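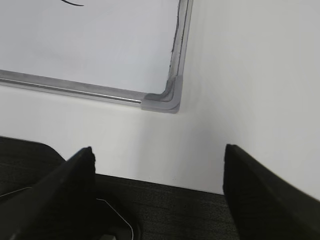 上次的招募贴出来以后，有一位读者留言问，在家里自己做过夹爪，可是一夹薄的东西就会歪，这样的水平能不能来参加，会不会给大家添麻烦。我们的回复很简单：欢迎来。夹薄的东西会歪，正好是我们这一期想要解决的问题。

Radis 是我们在共享工坊里做的一个小型机械臂项目。手臂的底座和关节已经可以工作，现在大部分时间花在两指夹爪上面，也就是手指的形状、手指内侧的纹路，还有夹紧的力量。硬的方块比较容易夹。薄的、滑的、边上有棱的塑料件比较难，手指闭合的时候，两边只要有一点点不同步，物体就会转过去。

我们写了一份练习的清单，里面的动作都很慢：接近，闭合，停住，拿起来，再放回原来的地方。每一个动作由一位参加者用手控制器来操作，另外一位看屏幕并且做记录。腕部的小相机会把过程保存下来，晚上我们一起看。

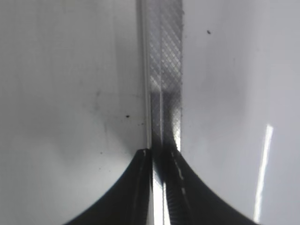
Larkodlow 共享工坊　Radis 夹爪小组
招募第二期参加者

名额：12 位
时间：七月开始，每星期一次，晚上七点到九点
地点：Larkodlow 共享工坊 31 号房间，从院子的门进来，请不要走正门，正门晚上会锁
费用：整期 75 元，用来买螺丝、热熔胶和打印的材料。自己带材料的人也请交这个费用，我们会把剩下的材料分给大家

参加的人会做什么

操作夹爪，并且把每一次的结果写到表格里。成功和失败都要写，失败的时候请多写一句，例如“左边的手指先碰到”。只写“没夹住”对我们的帮助很少。

修改手指的图纸。我们用的文件是比较旧的格式，打开的时候会有一个警告，点“继续”就可以。如果您习惯用别的软件，请先告诉我们，我们可以导出。

调整控制的程序。夹爪的电机用 Jin 驱动板，程序的注释有一部分是中文，有一部分是英文，我们对此感到抱歉，正在慢慢改。

收拾桌子。每次结束以前留十分钟，工具要放回墙上有轮廓的位置。
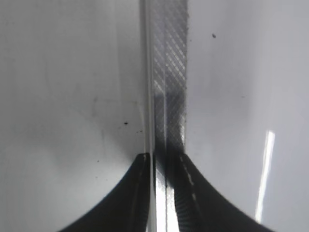
两指夹住透明条，条上有菱形的细纹

我们希望您有的条件

可以连续参加到这一期结束。中间缺席一次没有关系，请提前在群里说一声。两次以上的话，搭档会比较辛苦。

有耐心。同一个动作会重复很多遍，有的晚上从开始到结束只试一种手指。

会用内六角扳手，会焊接更好。不会焊接的人，第一次来的时候可以学，我们准备了旧的电路板给大家练习。

能看懂简单的中文说明。我们组里有几位的母语不是中文，说话慢一点大家都会理解。

年满十六岁。未成年的参加者请带一张家长签名的同意书，表格在工坊入口的架子上。

我们提供的东西：手臂一台，备用的手指若干，护目镜，热茶。笔记本电脑请自己带，工坊的那一台只用来连接相机，不可以安装别的软件。

关于安全，有一条规定请大家一定遵守：手臂通电的时候，手不要伸到夹爪中间去。需要调整物体的位置，先按停止按钮，对搭档说“停了”，听到回答以后再伸手。上一期在 Ferari 展示的时候我们也是这样做的，观众觉得有点好笑，但是我们会继续这样做。
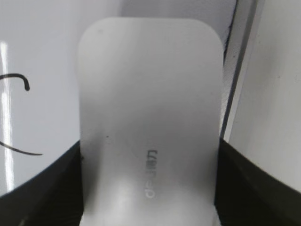

完全没有做过机器人，可以报名吗？
可以报名。我们会安排您和一位有经验的参加者搭档，前两次以看和记录为主，从第三次开始自己操作。

做出来的手指图纸归谁所有？
图纸放在小组的共享文件夹里，参加的人都可以拿回家使用和修改。如果要公开发表，请写上 Radis 的名字。

报名的方法

请在工坊的公告板下面拿报名表，填好以后投进 31 号房间门口的信箱。表上请写：您的称呼，联系方法，您做过什么东西（家里的小修理也可以写），您比较想做操作、图纸还是程序。有作品照片的话可以附上，没有也不影响。

收到报名表以后，我们大约一个星期内回复。如果报名的人多于名额，我们按照收到的先后安排，后面的人会放到下一期的名单里，不需要重新填表。

房间里空调比较冷，请带一件外套。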